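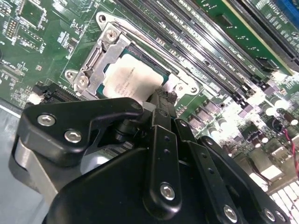

The church in Rosine owns 169 acres outside Plaltateo, and for 20 years it paid no property tax on any of it. In spring the county put six of those acres back on the rolls. They hold a gravel lot that the church rents out on fair weekends for up to 200 cars.

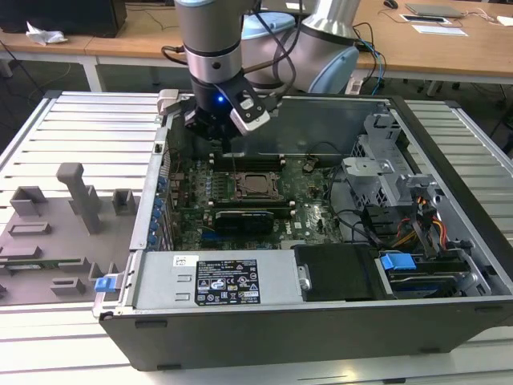 The church says the rent pays for its food pantry. The county says state law looks at how land is used, whatever the money goes to.

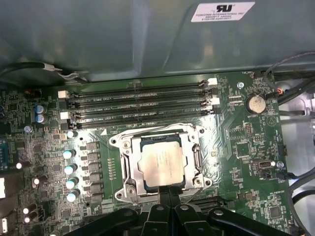

One neighbor wrote to say that the Siscombe lodge had its own lot taxed years ago and paid without a fuss, so the church should too.
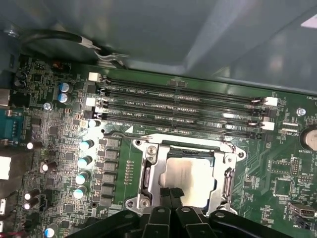 Last updated: July

The appeal board will hear the case next month. Until then the bill stands, and the church has paid the first half under protest.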